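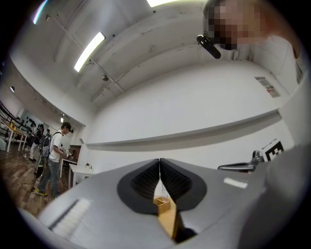 A small wooden box on the table

Okay, hi everybody! (Wait for the chairs to stop scraping.) Can you hear me in the back? Good. So I'm going to talk about nails today, and mostly about the boring part of nails, the part with no glitter in it. If you came for nail art, Nadiia Kovalchuk is on after the break and she is so much better at it than me.

Start with the polish count. I own 393 bottles of nail polish. I know. (Pause, let them laugh or gasp.) I counted in October when I moved to Grarkstead, and I had to buy a second rolling cart. And with all of those bottles my nails were a mess! Peeling at the corners, yellow from never giving them a break, and the thumbs were the worst. I was covering bad nails with more polish, then picking the polish off on the bus and taking a layer of nail along with it. Raise your hand if you're a picker. Mine's up.
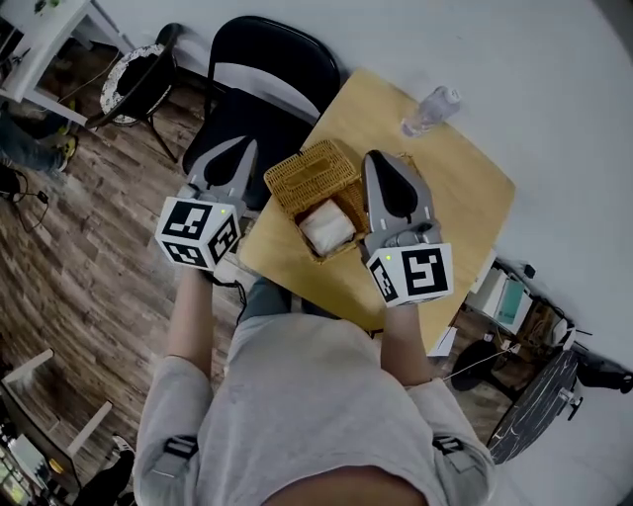 by Marion Semple, January 2023

Go into the picking story here if the room is friendly, skip it if they look tired.

So what changed. I took all of it off and went bare for 16 days, which felt like an eternity, and I sulked the whole time. Elínborg Eskildsen (she did my nails for years back in Retemberg) had been telling me to do it forever and I kept booking dark red anyway. Sorry, Elínborg.

Filing. Pass the glass file around now, and please send it back to me, I lost one at the last talk. I used to saw back and forth like I was cutting a bagel. Now I go from the side to the middle, light pressure, lift, start again. It's slow. Put a show on. I file them dry, before the shower, and I keep them short enough that I can still open a can of seltzer.

Oil! I get carried away on this one so watch the clock. I use a plain jojoba oil in a roller tube, and I put it on at night and again whenever I'm on hold with somebody. Rub it in around the sides and a bit underneath the tip too. People ask if the fancy ones are better. I bought the Hamdy one with the dried flowers floating in it and it smelled gorgeous, and then a petal got stuck in the brush and that was the end of that. I couldn't tell you it did anything more for my nails than the plain one did.

Taking polish off. Soak the cotton, hold it on the nail, count to ten slowly, then wipe toward the tip. I was scrubbing before, and I'd end up with pink all over my cuticles for a day and a half. For glitter, use the foil wraps and leave them on for 5 minutes. (Show the foil. Bring foil!!) Wash your hands after and put the oil back on, your fingers will look like chalk otherwise.

Base coat. I wear the Zuvitz ridge filler and I let it sit for roughly 3 minutes before color. Thin coats. If your coat looks streaky that's fine, leave it alone, the second one will sort it out. I still go back and poke at it and I still get a dent every single time.

Somebody will ask about gels. I don't wear them at home, I don't own a lamp, and I'd just say go to a person who knows how to remove them and let that person do it. Abdelkrim Sqalli had a really good handout on removal last year, ask him if he's got any left.

Somebody will also ask about biotin. I'm not a doctor, ask yours.

Swap table is open until they kick us out. Please check the caps are screwed on tight, and write the shade on a sticker if the label's rubbed off. I brought two shoeboxes and I am NOT taking any home (stop looking at the greens, Marion).

Thank Cledwyn Prydderch for the room and the coffee. Get my file back.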